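Workshop > Talks > Speaker notes

A hand gripper for picking up cloth, built in a shared workshop
Notes for the September evening at Stamirness

Start without slides. Say good evening, say that I will speak slowly and that questions are welcome in the middle.

I joined the workshop at Stamirness two winters ago because I have no space at home for a drill press. The first thing I wanted to make was an arm that sorts my clothes. This was too big a plan. Ghasemi, our partner workshop across the river, had already tried an arm, and they told me to begin with the fingers. So this talk is only about the fingers.

The project is called Mirix. It is a gripper which I hold in my own hand. There is no motor in it yet. I squeeze, the linkage moves, the two jaws close. When I do the motion myself I learn quickly which motions are stupid.

Cost: 125 dollars for everything, if I do not count the parts I printed wrong. (Pause here, people usually ask about the screws. They are small and I lost many.)

Now the jaws. My first jaws were smooth and hard. They were good for a block and very bad for a shirt. The cloth slipped out at the sides and I had to squeeze so much that one link bent. After this I changed to black pads with a rough face, something like foam to the touch. I fix them with small screws so that I can change them in a minute.

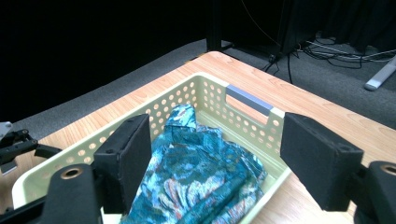 The second lesson is where to take hold. A piece of cloth in a basket has no handle. I look for a fold that stands up, I open the jaws wide, I come down over the fold and only then I close. If I come from the side, the jaw pushes the fold flat and I must start again. Show this slowly with the real gripper, two times, and let somebody from the first row try.

Say something about the basket too. Low walls are better. With the high box from Marov the linkage hit the rim before the pads came to the cloth, and I was angry at the linkage for one full evening before I understood it was the box.

I keep a notebook of attempts. There are 400 lines in it now. I write the kind of cloth, the pads, and one word for how it went. Thin slippery cloth is still the most difficult for me. Towels are easy, please do not be impressed if I lift a towel.

What is next: a small motor on the linkage, and a stop so it cannot close too hard. I have the motor but I did not choose the stop. If somebody here has made a simple force limit with a spring, I would like to see it after the talk.

Bring to the table: gripper, spare pads, small screwdriver, notebook, one towel, one shirt.

2 comments | 125 shares
Filed under: Grippers, Shared workshop, Talks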